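Prorgate workplace automation grant
Progress report to the Osagie Fund
Prepared by Marleny Alvarado, operations
Sunday, June 22, 2025

1. Work since the last report

Most of our effort went into the demonstration side of the project. Office cleanup tasks are shown by hand with the gripper tools, and the recordings go to Droltard, who train the controller for the two arms. Sessions are held in the main office during the working day.
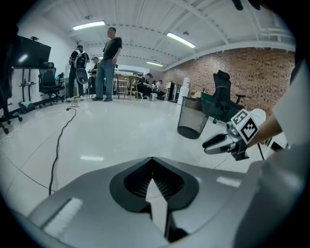
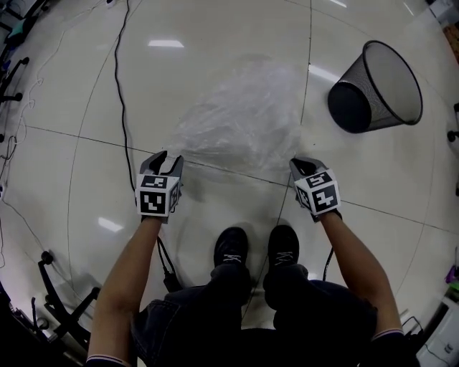
We now have 909 accepted demonstrations. Another 165 were rejected, mostly for lost tracking or a wrong start position. Thin plastic remains the hardest material. Droltard has asked for more takes with bags and fewer with rigid items, and we have changed the task list to match.

2. Effect on staff

Evening cleanup has been done by the office staff on a rota, some 59 minutes per shift. The rota has not changed yet and will not change until the arms pass the acceptance test. Two people from the rota have moved to recording for part of the week. Both kept their grade and hours.

Deisy Valderrama met with everyone on the rota in small groups. The main worry was whether recording speed would be used to judge individuals. It will not - names are removed before the files leave the building, and this is now written into the staff agreement. Several people reported sore wrists after long sessions, so we cut the recording blocks and added a break between them. Output per day fell slightly and we do not plan to reverse the change.

3. Problems

The Zovavano scheduling software still books sessions over team meetings. Staff have been fixing this by hand. Cables for the tools also need a better route across the floor - a quote for ceiling drops is in, but it is over the equipment line and we would need your approval to move money from travel.

4. Next period

Finish the bag and wastebasket tasks, then run the first acceptance test in September. Deisy will repeat the staff interviews before the test and send you the notes separately.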